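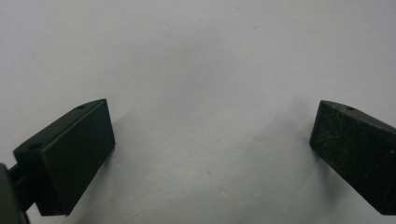
Skript zur Vorlesung "Einführung in die Papier- und Buchgeschichte", fünfte Sitzung: Wasserzeichen
Stand: 12. April 2023

So, Wasserzeichen. Ich gebe zu, dass ich mich auf diese Sitzung seit Semesterbeginn freue, und wer bei mir schon das Proseminar gemacht hat, darf jetzt die Augen verdrehen. Letztes Mal waren wir bei der Papiermühle stehen geblieben, also bei Lumpen, Stampfwerk und Bütte, und genau da machen wir weiter, nämlich beim Schöpfsieb.

Noch einmal kurz zur Erinnerung: Der Schöpfer taucht einen Holzrahmen mit einem Drahtgeflecht in die Bütte, hebt ihn waagerecht heraus, schüttelt, und das Wasser läuft ab. Auf dem Sieb bleibt eine dünne Faserschicht. Dort, wo ein Draht liegt, ist diese Schicht ein kleines bisschen dünner, und deshalb sieht man im fertigen Bogen gegen das Licht die Struktur des Siebs. Die eng stehenden Linien heißen Rippdrähte, die weiter auseinanderliegenden, die quer dazu verlaufen, Kettdrähte (in manchen Büchern auch Stege oder Bodendrähte, bitte nicht verwirren lassen). Das Wasserzeichen ist dann einfach eine zusätzliche Figur aus gebogenem Draht, die auf das Sieb genäht wurde. Ochsenkopf, Krone, Waage, Traube, Hand mit Stern, alles dabei.

Die ältesten bekannten Wasserzeichen kommen aus Italien, spätes 13. Jahrhundert. Wozu sie ursprünglich gut waren, darüber kann man lange streiten. Herkunftszeichen der Mühle, Angabe von Format oder Sorte, vielleicht auch eine Markierung für einzelne Arbeiter. Ich neige zur ersten Erklärung, aber in der Klausur dürfen Sie gern eine andere vertreten, solange Sie sie begründen!

Datieren mit Wasserzeichen

Jetzt wird es praktisch. Ein Schöpfsieb wurde täglich benutzt und hielt deshalb nicht ewig, meist nur wenige Jahre. Die Drahtfigur verbog sich, rutschte, wurde nachgenäht oder ersetzt. Wenn ich also in einem undatierten Brief genau denselben Abdruck finde wie in einem datierten, dann stammen beide Bögen vom selben Sieb und vermutlich aus einem recht engen Zeitraum. Dazu kommt noch die Lagerzeit zwischen Herstellung und Beschriftung, die man nie ganz genau kennt - bei gängigem Schreibpapier ist sie eher kurz, bei großen Formaten kann sie sich ziehen.

Wichtig ist das Wort "denselben". Wir unterscheiden drei Stufen, und die möchte ich in den Hausarbeiten auch sauber getrennt sehen:

Identisch: gleiches Sieb, gleiche Figur, gleicher Zustand.
Variante: gleiches Sieb, aber die Figur ist verschoben oder beschädigt.
Ähnlich: gleiches Motiv, mehr nicht. Damit datiert man bitte gar nichts.

Und dann die Sache mit den Zwillingen. An der Bütte arbeitete man mit zwei Sieben im Wechsel, damit es flott voranging, und beide trugen das gleiche Motiv, von Hand gebogen und darum nie völlig gleich. In einem Stapel Papier aus einer Mühle liegen die Zwillinge also bunt gemischt. Ich habe als Studentin drei Wochen lang geglaubt, ich hätte zwei verschiedene Mühlen entdeckt, und es waren zwei Siebe von einer Bütte. Ärgerlich, aber man merkt es sich.

Unser Beispielbestand

Für die Übung nehmen wir die Sammlung Varela, einen Kaufmannsnachlass mit 1159 Blatt, von denen 453 ein lesbares Zeichen haben. Piyumi Thambiah hat die Liste dazu angelegt und mir erlaubt, sie hier zu verwenden, vielen Dank noch mal dafür! Ihre Gruppierung nach Motiv ist sehr brauchbar. Bei den Kronen bin ich stellenweise anderer Meinung (Blatt 78 würde ich zu den Varianten stellen), aber schauen Sie selbst.

Was Sie beim Beschreiben immer notieren:
Motiv, mit Beizeichen
Höhe und Breite in Millimetern
Abstand der Kettdrähte links und rechts vom Zeichen
Lage im Bogen und im gefalteten Blatt
Seite, von der aus Sie geschaut haben (Siebseite oder Filzseite)

Den letzten Punkt vergessen alle. Ich auch, regelmäßig. Ein Buchstabe im Zeichen hilft manchmal, aber eben nur, wenn er nicht symmetrisch ist, und ein A oder ein M nützt einem da herzlich wenig.

Noch ein Wort zum Format: Beim Folio sitzt das Zeichen mitten in einem der beiden Blätter. Beim Quart landet es im Falz, und beim Oktav oben am Falz, wo es oft noch beschnitten ist. Nehmen Sie sich einen Bogen Schreibpapier, malen Sie ein Zeichen in die Mitte der einen Hälfte und falten Sie das durch. Danach sitzt es, versprochen.

Bis zur nächsten Sitzung

Bitte lesen Sie das Kapitel über Formate im Reader und bestimmen Sie fünf Zeichen Ihrer Wahl aus der Liste, mit Angabe der Stufe. Abgabe auf Papier oder per Mail, mir ist beides recht. Die Exkursion in die Mühle verschiebt sich in den Mai, der genaue Termin kommt per Rundmail.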